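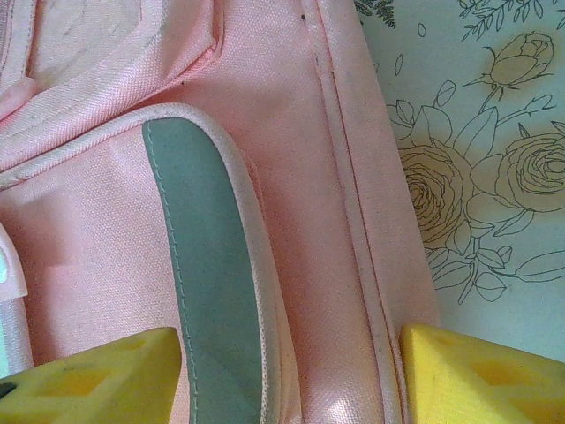 Figure 7.1 Wrist camera view at close range. Both gripper fingers are in view.

Chapter 7: Handling Soft Objects with Two Arms

A backpack has no fixed shape. Its fabric folds under load, and its zipper pulls move when the bag does.

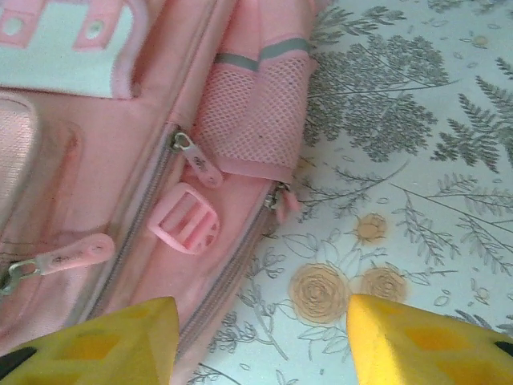 In this chapter, student teams plan a bag-handling task for two arms. Each team has 70 minutes per session and keeps one log.
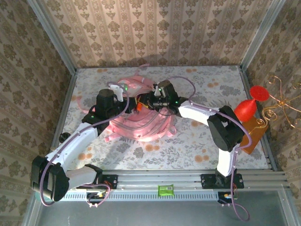

7.1 Setting Up the Workspace

Place the bag where both grippers can reach it. Record the position of every other object before starting. 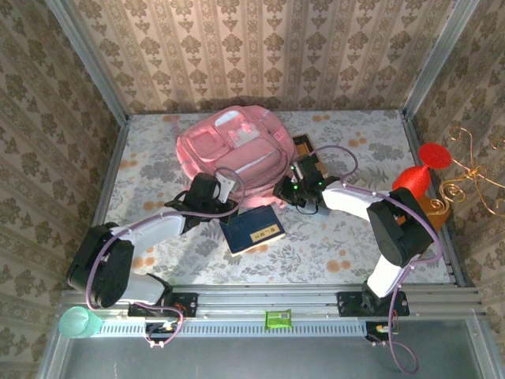

Figure 7.4 Workspace with backpack, book and wooden box.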